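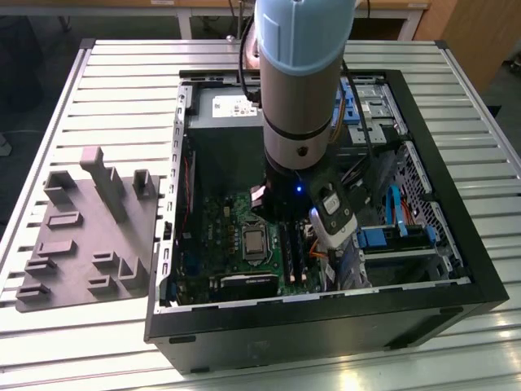 Werkstattbuch Luddale | Eintrag vom 2018-07-30 | geschrieben von der Rechnerecke

Staren liegt wieder auf der Seite. Für alle, die erst seit dem Frühjahr hier mitlesen: Staren ist der schwarze Tower, der bis März unter dem Messplatz stand und dann plötzlich beim Hochfahren hängen blieb, mal nach dem ersten Bild, mal schon davor. Danach ist er ins Regal gewandert, mit Zettel drauf (»kaputt?«), und das Fragezeichen hat mich seitdem jedes Mal geärgert, wenn ich daran vorbeigegangen bin. Heute also Deckel ab und reinschauen.

Erst mal zum Platz. Ich habe ihn auf den großen Profiltisch gelegt, der Arbeitstisch hinten war mit den Sachen von Penel belegt und ich wollte da nichts verschieben. Geht gut, die Alunutentischplatte ist ja eben, aber Leute: die Rillen! Jede Schraube, die runterfällt, rollt in eine Nut und dann die Nut entlang bis sonstwohin. Ich habe irgendwann einen Deckel von einer Dose Kabelbinder danebengelegt und alles da reingeworfen, das hätte ich gleich machen sollen. Wer den Tisch auch für sowas nimmt: Lappen oder Matte über den Teil, auf dem man schraubt.

Innen sieht er besser aus, als ich in Erinnerung hatte. Netzteil oben in der Ecke, darunter das grüne Board, Laufwerkskäfig mit den blauen Plastikriegeln auf der anderen Seite. Die Riegel mag ich ja sehr, kein Schraubendreher nötig, Daumen drauf und fertig. Wenn wir je wieder Gehäuse kaufen, dann bitte solche. Weniger schön ist die Kabelführung. Da kommt oben ein schwarzes Bündel herunter, das einfach in einer Schlaufe in den Käfigbereich hängt, und an der linken Innenwand läuft eine einzelne dünne rote Litze, bei der ich erst nachverfolgen musste, wohin sie überhaupt will. Habe sie vorerst gelassen, wo sie ist, und mir eine Skizze gemacht (liegt im Ordner, Blatt 350, hinter den Lüfterkennlinien).

Den Speicher hatte ich von Anfang an in Verdacht. Das Fehlerbild passt einfach zu gut, mal kommt er, mal kommt er nicht, und im März hatte jemand beim Umstellen des Messplatzes den ganzen Tower einmal ordentlich angestoßen. Also Riegel auf (die mit den orangen Spitzen), raus, Kontakte angeschaut, mit dem Radiergummi drüber, ausgepustet, wieder rein. Ein Riegel geht schwer, da muss man von der Seite nachhelfen, sonst denkt man, er sei zu, und er ist es nicht. Das könnte schon die ganze Geschichte sein, ich schreibe es aber lieber noch mit Bleistift.

Die Steckkarte ganz unten habe ich nicht ausgebaut. Die schwarze mit dem flachen Kühlkörper. Sie sitzt fest, wackelt nicht, und wenn ich alles gleichzeitig anfasse, weiß ich hinterher wieder nicht, woran es gelegen hat. Den Fehler habe ich beim Vorgänger von Staren gemacht und davon habe ich noch heute was.
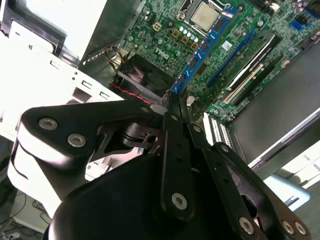
Lesezeit: 3 Minuten

Jetzt zu dem grauen Kabel. Das ist das mit dem Geflecht außen rum, das neben dem Speicher zum Board hochläuft, und das ist mein eigentliches Sorgenkind. Es ist für den Weg einfach eine unglückliche Sorte: steif, dick, und es hat seinen eigenen Willen. Biegt man es zur Seite, kommt es zurück. Ich hätte gern, dass es am Gehäuserand entlang geht und nicht quer an den Steckplätzen vorbei, so kommt man nämlich mit den Fingern kaum an den Speicher, ohne es vorher wegzudrücken, und dann zieht man jedes Mal ein bisschen am Stecker. Gut möglich, dass genau das auf Dauer nicht gesund war.

Zwei Ideen dazu:

Kabel außen herum legen, unter der Schlaufe vom schwarzen Bündel durch. Habe ich mit einem Stück Schnur ausgemessen, die Länge reicht, aber knapp. Der Stecker hätte dann Zug nach unten, das gefällt mir nicht.

Kabel innen lassen, aber mit einem Klebesockel und einem lockeren Binder flach legen, sodass es nicht mehr in Richtung Speicher federt. Sieht nicht so hübsch aus, ist aber in fünf Minuten gemacht und man kriegt es auch wieder ab. Wird wohl das hier.

Klebesockel haben wir noch, in der Schublade unter der Huenchumán-Kiste (ja, die mit dem abgerissenen Griff, ich weiß). Bitte nicht die weißen nehmen, die kleben nach einem warmen Sommer nur noch aus Gewohnheit. Die schwarzen sind gut.

Den Prozessor lasse ich vorerst in Ruhe. Wenn der Kühler wieder draufkommt, dann mit frischer Paste, und bitte dünn! Beim letzten Mal hat da jemand sehr großzügig gestrichen, vermutlich war ich das selbst, ich erinnere mich jedenfalls an die Sauerei am Sockelrand. Fläche mit Isopropanol abwischen, fusselfreies Tuch, nicht die Küchenrolle. Die Küchenrolle lässt diese winzigen Fasern da und dann steht man mit der Pinzette davor und flucht.

Was ich noch gemacht habe: das Lochgitter an der Gehäusewand mit dem Pinsel durchgebürstet, die Sechsecke halten den Staub ja erstaunlich fest. Pinsel ist der breite mit dem roten Stiel, der darf ab jetzt gern bei der Rechnerecke bleiben und nicht wieder beim Leim landen. Die Seitenwand habe ich feucht abgewischt und an die Heizung gelehnt, bitte nicht dagegentreten, die Kante ist scharf.

Der Datenträger liegt beschriftet im Schrank. Da sind noch die alten Messreihen für Penel drauf, und auch wenn die angeblich alle doppelt liegen, möchte ich die erst kopiert sehen, bevor jemand was Neues aufspielt. Ich habe nachgeschaut, der Ordner vom Winter fehlt auf dem Server. Also Finger weg bis dahin, danke!

Offen für das nächste Mal:

- graues Kabel festlegen, vorher Stecker auf Sitz prüfen
- herausfinden, wofür die rote Litze da ist, und das dann auch auf die Skizze schreiben
- Kühler reinigen, neue Paste
- Probelauf erst mal ohne Laufwerke, dann mit
- Knopfzelle durchmessen, die Uhr ging schon im Winter falsch
- Matte für den Profiltisch besorgen

Bis dahin bleibt er auf dem Tisch liegen, offen. Bitte keine Kaffeetassen daneben, auch nicht nur kurz. Wer den Tisch braucht: Staren bitte mit beiden Händen am Rahmen anheben und nicht am Käfig, der gibt nach, und die lose Schlaufe vorher reinlegen, damit sie nicht irgendwo hängen bleibt.

Nachtrag, gleicher Tag: Die fehlende Gehäuseschraube ist wieder da. Sie lag in der hintersten Nut.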